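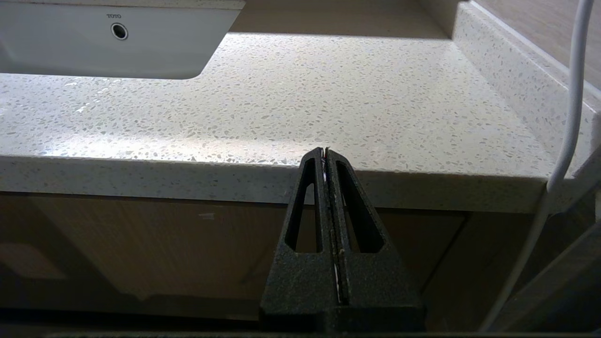

Check-in for a Viro community meetup uses one printed code sheet per entrance. Print the sheet at 100 percent scale and do not fold it. Set it on a flat, steady surface at standing height; a white speckled countertop like the one shown is suitable. Keep the sheet away from the front edge.

1. Open the meetup page and select Host Tools.
2. Select Check-in, then enter the venue name (for example, Rimley Garden).
3. Enter the host PIN. The default is 2248.
4. Scan the sheet once with the host phone. The status changes to Open.
5. Select Close when the last guest has checked in.

Note: Guests who replied "Maybe" are added to the list when they scan.

Caution: Changing the venue after step 4 cancels the code. Error 102 is displayed and a new sheet must be printed.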